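Plolten Long Table and Gridach Open Bins: Review After a Full Season of Packing Orders

By Adaeze Danladi
14/10/2020

I sell garden seed by mail from the back half of my house. It is mostly vegetables and herbs, with a few flowers that I grow out myself. Until last winter I packed everything on a kitchen table and a folding table pushed together, with the packets in shoe boxes. The two tables were different heights, so envelopes slid into the gap and I found some of them weeks later.

In January I bought a Plolten long table and a set of Gridach open-top bins to go on it. This review covers both, as I use them together and most of the questions I get by email are about the two as a set. I paid for everything myself. I have packed 2,767 orders on this table so far, going by my order numbers, and I think that is enough to say what works and what does not.

The table

Plolten sells this table in three lengths. I bought the longest. It comes in two boxes, one for the top and one for the legs and rails, and the boxes came on different days. The box with the top is heavy and very awkward to get around a corner. Measure your hallway before you order. I had to take a door off its hinges.

Putting it together is simple if you do it in the right order. The printed sheet tells you to fasten the legs all the way before adding the long rails, and if you do that the rails will not line up. Leave every bolt finger tight until all the parts are on, then go around and tighten them. The wrench in the box is soft and rounded off on me partway through. I finished with one of my own.

The feet screw in and out to level the table. My floor slopes toward the back door, and the feet had enough travel to fix that with a little left over. They have held their setting. I check them with a level when I sweep under there, and I have only had to touch one of them.
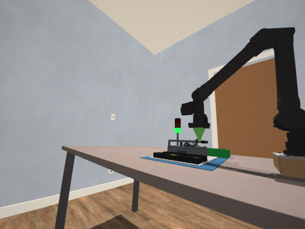
The top is what I care about most. Seed is small and a lot of it is dark, and on a pale, smooth surface I can see a spilled lettuce seed and pick it up with a damp finger. On my old kitchen table, which had a heavy grain, I lost seed in the cracks and had to throw it out for fear of mixing varieties. If you handle anything small, get a light top. Plolten also sells this table in dark brown, and I would not buy that one for this kind of work.

Ink from my label stamp does not come off if it sits overnight. I have three small purple marks near the front edge to prove it. Dish soap takes off tape glue, pencil, and dirt. A hot mug left a faint ring that went away after a few days.

The table does not wobble when I write on it. It does shake if I run the heat sealer at one end and lean on the lever. The middle of the table is a little springy on the long model, and a cross brace underneath would help. Plolten sells one separately. I think it ought to be in the box at this price. I have not bought it, and moving the sealer so that it sits over a leg solved most of the problem.

Height is fixed. I am on the short side and I like it for standing. My niece is tall, and when she helps in the busy weeks she puts a stool under her and works sitting. If two people of different heights will share a table every day, look at something adjustable.

The bins

Gridach open bins come in red, green, blue, and gray. They nest when empty and they do not have lids. I have 14 of them. The first batch was all red and green, with no choice offered at that store, and I ended up building my whole system around those two colors.

The way it works is plain. Each order gets a slip. The slip and its packets go in a red bin when the order has been pulled from the drawers. When I have checked the packets against the slip, they go in a green bin, and only green bins go to the end of the table where the mailers are. Before this I used to check some orders twice and others not at all. I still make mistakes, but they are now mistakes in reading my own handwriting and I can work on that.

I tried the lidded bins from Costigan for part of the spring. They stack higher and keep the dust out, and for storage they are the better product. For packing they were a nuisance. Every order meant a lid off and a lid on, and there was never a good place to put the lid down. They have moved to the closet and hold bulk beans and peas now, and they do that very well.

The Gridach bins have a rolled rim that is easy to grab with one hand. The inside corners are rounded, which matters more than I expected. Flat packets do not get wedged in the corners, and I can sweep out loose seed with a pastry brush. The bottoms are smooth and the bins slide on a smooth table. That is useful when you want to push one along and annoying when you bump one by accident. I stuck small rubber dots under the ones that stay in one place.
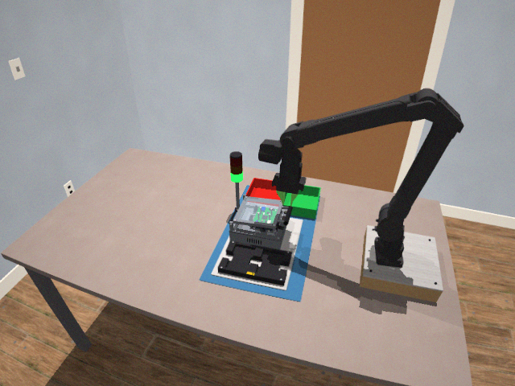
Open-top bins in red and green on a pale tabletop.

Two of my bins arrived with a crack in the rim. The store replaced them with no argument but it took most of a month. One more cracked when I dropped it on concrete in the garage in cold weather. I would call them medium duty. They are fine for paper and seed and I would not fill them with hardware.

The red has faded on the bins nearest the window. The green has not, or not that I can see. It makes no difference to the work.

How I have it laid out

I work left to right. Slips come off the printer at the left end. The seed drawers are behind me, so I turn around to pull packets and turn back to drop them in a red bin. Checking happens in the middle, under the good lamp. Green bins go to the right, then mailers, then the scale, then the postage. The heat sealer is at the far right over the leg, as I said.

I left a clear space in the middle as wide as my two arms bent. For the first few weeks I kept filling that space with things I thought I would need, and each time I slowed down. Tape, scissors, and stamps now hang from a rail screwed to the wall. If you set up a table like this, put something on the wall before you put anything on the table.

On a good morning I can pull, check, and pack 36 orders before lunch. On the old tables I could not get through that many in a day without my back hurting. Part of the difference is that I stand now, and part of it is that I have stopped walking to the other room for mailers.

What I looked at and did not buy

Clandovis makes a packing bench with a shelf above it and a roll holder for paper. I used one at a friend's shop and liked it a good deal. The shelf is at a sensible height and the paper roll runs smoothly. It costs nearly double what I paid and it is deeper than my room allows. With a proper workroom and bigger parcels to send, I would look at that one first. For small flat orders the shelf would only fill up with things that belong somewhere else.

I also considered a plain door on two sawhorses. I used one years ago and it worked. It sagged by the second summer, and the sawhorse legs stuck out just where I put my feet.

Things to know before ordering

The long table ships as freight and the driver may only bring it to the curb. Mine did. Have a second person there.

Plolten counts the bolts exactly. I dropped one down a floor register and had to match it at the hardware store. They will mail you a spare if you ask, but they were slow to answer.

The bins are sold in pairs or in boxes of six. The price per bin in the box is lower, though you do not always get to pick the colors. Ask first if color matters to you.

Nested bins stick together when it is humid. Put a strip of cardboard between them.

Would I buy them again

Table: yes, in the same length and the same light color, and I would order the brace with it. Four out of five.

Bins: yes for the Gridach, with a spare pair to cover breakage. Four out of five. I took the one point off for the cracked rims.

I am starting garlic orders this week and those are heavier than anything I have put on the table so far. If the top sags or a bin gives out under the weight, I will add a note at the bottom of this page.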